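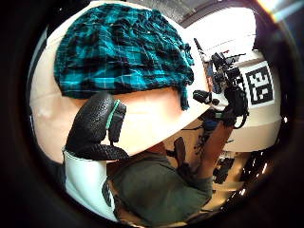

베니바우, 가정용 천 정리 안내서 '족스카' 공개
담요, 덮개, 스카프, 식탁보를 펴고 접고 보관하는 순서를 7단계로 정리
플리스컴 매장과 벤키란 생활관 2곳에서 무료 배포, 체험대 운영

2025년 10월 31일, 플리스컴

생활 직물 관리 전문 업체 베니바우(Benivau)는 가정에서 쓰는 천 제품의 정리 방법을 담은 안내서 '족스카(Zokska)'를 공개한다고 밝혔다. 족스카는 무릎담요, 소파 덮개, 스카프, 식탁보처럼 옷이 아닌 천을 대상으로 하며, 구겨진 상태의 천을 탁자에 올리는 데서 시작해 접어서 넣을 때까지의 과정을 다룬다.

안내서는 오늘부터 플리스컴(Fliscombe)에 있는 베니바우 매장과 벤키란(Benkirane) 생활관에서 무료로 받을 수 있다. 두 곳에는 탁자에서 직접 천을 펴고 접어 볼 수 있는 체험대가 마련된다. 체험대 이용에도 비용은 들지 않는다.

제작 배경

베니바우는 지난 6월 플리스컴과 인근 지역의 841가구를 대상으로 가정용 천의 보관 상태를 조사했다. 조사에 참여한 가구는 평소 쓰는 천을 어디에서 접는지, 어디에 두는지, 다시 꺼낼 때 불편한 점이 무엇인지를 적어 냈다. 이렇게 모인 기록은 모두 2,137건이다.

가장 많이 나온 답은 접는 자리가 따로 없다는 것이었다. 침대 위, 소파 팔걸이, 무릎 위에서 접는다는 답이 많았고, 접지 않고 의자 등받이에 걸어 둔다는 답도 적지 않았다. 천을 접을 때 무늬나 모서리를 맞추지 않는다는 응답자들은 같은 천을 접어도 매번 크기가 달라 수납장에 다시 넣기 어렵다고 적었다.

올이 풀린 가장자리를 어떻게 다루어야 할지 모르겠다는 의견도 반복해서 나왔다. 처음부터 술이 있는 제품인지, 쓰다가 풀린 것인지 구분하지 못해 실을 잡아당겼다는 기록이 여러 건 있었다. 베니바우는 이 내용을 반영해 안내서에 가장자리 점검 항목을 따로 넣었다.

체크무늬 천을 기준으로 설명

족스카의 기본 설명은 체크무늬 천을 기준으로 한다. 격자의 가로줄과 세로줄이 접는 선의 역할을 하므로 자를 대지 않고도 천이 비뚤어졌는지 확인할 수 있다. 이번 보도자료에 실린 사진에서도 청록색과 검은색이 교차하는 체크무늬 천을 볼 수 있다. 밝은색 탁자 위에 구겨진 채 놓여 있고, 가는 밝은색 선이 청록색 부분을 지난다.

색 차이가 큰 체크는 선을 찾기 쉽다. 반대로 색이 비슷한 체크나 칸이 아주 작은 체크는 멀리서 보면 민무늬처럼 보이기 때문에 한 줄을 정해 손끝으로 따라가며 펴는 편이 낫다. 안내서에는 민무늬 천과 꽃무늬 천을 접을 때 기준선을 잡는 방법도 부록으로 실려 있다.

탁자 선택

안내서는 접는 자리로 탁자를 권한다. 바닥이나 침대에서도 접을 수 있지만, 침대는 표면이 눌려서 모서리를 맞추기 어렵고 바닥은 허리를 오래 숙여야 한다. 탁자는 천 전체가 올라가지 않아도 된다. 반으로 접은 상태에서 올라갈 정도면 충분하다.

둥근 탁자를 쓰는 가정을 위한 설명도 있다. 둥근 탁자에서는 탁자 테두리에 천을 맞추면 안 된다. 천의 한 변을 몸과 나란히 놓고, 그 변만 기준으로 삼는다. 모서리가 탁자 밖으로 늘어지는 것은 괜찮으나 늘어진 쪽이 무거우면 천이 미끄러지므로 가운데에 손을 얹고 작업한다.

탁자 표면에 물기나 음식물이 남아 있지 않은지는 먼저 확인해야 한다. 밝은색 탁자에서는 짙은 색 실밥과 보풀이 잘 보여 점검이 쉽고, 짙은 색 탁자에서는 그 반대다. 집에 있는 탁자를 그대로 쓰면 되며 새로 살 필요는 없다.

정리 순서

족스카가 제시하는 순서는 다음과 같다.

1단계. 탁자 비우기
컵, 화병, 우편물 등 천에 걸릴 수 있는 물건을 치운다. 마른 수건으로 표면을 한 번 닦는다. 손목시계나 팔찌를 하고 있다면 풀어 둔다.

2단계. 천 올리기
구겨진 천은 뭉친 상태 그대로 탁자 가운데에 올린다. 공중에서 털어 펴는 방법은 권하지 않는다. 좁은 방에서는 먼지가 다른 물건에 앉고, 큰 담요는 끝이 어디에 닿을지 가늠하기 어렵다. 먼지를 털어야 할 때는 베란다나 마당에서 따로 턴다.

3단계. 모서리 찾기
뭉친 천에서 모서리 하나를 먼저 찾는다. 안쪽으로 말려 들어간 모서리는 당기지 말고 말린 부분을 손바닥으로 되돌린다. 첫 모서리를 찾았으면 가장자리를 따라 옆 모서리로 이동한다. 네 모서리가 모두 바깥으로 나오면 다음 단계로 넘어간다.

4단계. 가장자리 점검
끝단에 늘어진 실이 있는지 살핀다. 양 끝에 같은 길이로 나와 있는 실은 대개 장식 술이므로 자르지 않고 한 방향으로 빗어 둔다. 한 군데에서만 길게 나온 실은 올이 풀린 것일 수 있다. 이때는 실을 당기지 말고 바늘로 뒷면에 넣거나, 수선할 때까지 작은 옷핀으로 위치를 표시해 둔다. 옷핀은 보관하기 전에 반드시 뺀다.

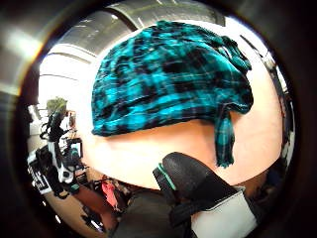 5단계. 주름 펴기
손바닥을 펴서 가운데에서 바깥쪽으로 민다. 손가락 끝으로 누르면 천이 밀리면서 새로운 주름이 생긴다. 체크무늬는 가로줄 하나를 골라 곧게 만든 뒤 세로줄을 맞춘다. 두 방향이 바로잡히면 나머지 칸은 손으로 가볍게 쓸어 정돈한다. 깊은 주름은 무리해서 펴지 않는다. 세탁 표시를 확인하고 다림질이 가능한 천이면 낮은 온도에서 다린 다음 완전히 식힌다.

6단계. 접기
긴 변을 반으로 접고 무늬의 선이 위아래로 겹치는지 본다. 어긋났으면 위쪽 천만 들어 다시 놓는다. 이어서 같은 방향으로 한 번 더 접거나, 수납장의 깊이에 맞추어 삼등분한다. 술이 있는 끝은 안쪽으로 넣는다. 스카프처럼 얇고 긴 천은 접은 뒤 느슨하게 말아도 된다.

접는 크기는 한 번 정하면 바꾸지 않는 것이 좋다. 안내서 뒤쪽에 집 안 수납장의 폭과 깊이를 적는 칸이 있다. 그 치수에 맞춰 접는 횟수를 적어 두면 가족 중 누가 접더라도 같은 크기로 나온다.

7단계. 넣기
접힌 등 부분이 앞으로 오게 세워 넣거나 눕혀 쌓는다. 두꺼운 담요는 눕혀 쌓고, 얇은 천은 세워 넣는 편이 꺼내기 쉽다. 위에 무거운 물건을 올리지 않는다. 세탁한 천은 속까지 마른 것을 확인한 다음 넣는다. 뚜껑이 있는 상자를 쓸 때는 상자 옆면에 내용물을 적은 이름표를 붙인다.

계절 보관

당분간 쓰지 않을 천은 일상용 천과 따로 둔다. 족스카는 계절 보관용 천을 한 해에 두 차례 꺼내 접힌 자리를 바꾸도록 안내한다. 같은 선으로만 오래 접어 두면 접힌 부분의 색이 바래거나 결이 눌릴 수 있다. 햇빛이 드는 선반에는 얇은 면포를 한 장 덮는다.

방충제를 쓸 때는 제품 설명에 적힌 양을 지키고 천에 직접 닿지 않게 한다. 향이 강한 제품은 담요보다 외투장에 쓰는 것을 권한다. 압축팩은 부피를 줄이는 데 도움이 되지만 술이 있는 천, 올이 성긴 천에는 맞지 않는다.

함께 쓰는 공간에서의 활용

안내서에는 기숙사 휴게실, 도서관 열람실, 대기실처럼 여러 사람이 담요를 돌려 쓰는 곳을 위한 별도 면이 있다. 사용한 담요와 세탁한 담요를 두는 자리를 나누고, 반납대 옆에 접기 순서를 붙여 두는 방식이다. 반납하는 사람이 모든 단계를 따를 필요는 없다. 모서리를 맞춰 반으로 접는 데까지만 요청하고 나머지는 관리하는 쪽에서 마무리하도록 했다.

벤키란 생활관은 안내서 공개에 앞서 로비에서 쓰는 무릎담요에 이 방식을 적용했다. 생활관 측은 접은 크기를 하나로 통일한 뒤 선반 간격을 다시 맞추었으며, 현재의 배치를 계속 쓸 계획이라고 밝혔다.

체험대 운영 안내

체험대에서는 체크무늬 천과 민무늬 천을 모두 다뤄 볼 수 있다. 집에서 쓰는 천을 가져와도 된다. 다만 젖은 천, 오염된 천, 반려동물 전용 담요는 다른 이용자를 위해 받지 않는다. 이용 시간은 매장과 생활관의 운영 시간과 같고 예약은 필요 없다. 한꺼번에 이용자가 몰리면 도착한 순서대로 안내한다.

어린이는 보호자와 함께 이용할 수 있다. 체험대에 다리미는 두지 않는다. 올 풀림 수선에 관한 상담은 플리스컴 매장에서만 진행하며, 상담 후 수선을 맡기는 경우에는 매장에 게시된 요금이 적용된다.

안내서 구성과 배포

족스카는 본문, 천 종류별 부록, 수납장 치수 기록면으로 구성된다. 글자는 탁자에 펼쳐 둔 상태에서 서서 읽을 수 있도록 크게 넣었고, 양손을 쓰는 동안 책장이 넘어가지 않게 제본했다. 정리 순서만 한 면에 모은 요약본도 함께 나온다. 요약본은 수납장 문 안쪽에 붙여 쓸 수 있다.

인쇄본은 한 사람에게 한 부씩 제공한다. 학교, 도서관, 복지 시설 등에서 여러 부가 필요하면 플리스컴 매장에 기관명과 사용 목적을 적은 신청서를 내면 된다. 개인이 비영리 목적으로 요약본을 복사하는 것은 허용된다. 내용을 고쳐 배포하거나 상품에 끼워 파는 것은 허용되지 않는다.

베니바우는 체험대 이용자의 의견을 모아 다음 판에 반영할 예정이다. 현재 검토 중인 항목은 모서리가 둥근 담요, 고무줄이 있는 덮개, 크기가 다른 천을 한 칸에 넣는 방법이다. 다음 판의 공개 시기는 정해지지 않았다.

베니바우 소개

베니바우는 플리스컴에 매장을 둔 생활 직물 관리 업체다. 담요, 덮개, 식탁보의 수선과 보관 상담을 하고 있으며, 매장에서 가정용 천 관리에 관한 인쇄물을 배포한다.

벤키란 생활관 소개

벤키란 생활관은 주민이 이용할 수 있는 휴게 공간과 강습실을 갖춘 시설이다. 생활 정리, 간단한 수선, 가구 손질을 주제로 한 강습을 열고 있다.

취재 및 자료 문의

베니바우 플리스컴 매장 홍보 담당
안내서 본문과 요약본은 매장 안내대에서 열람할 수 있다. 기사에 내용을 인용할 때는 출처를 '베니바우 족스카 안내서'로 표기한다.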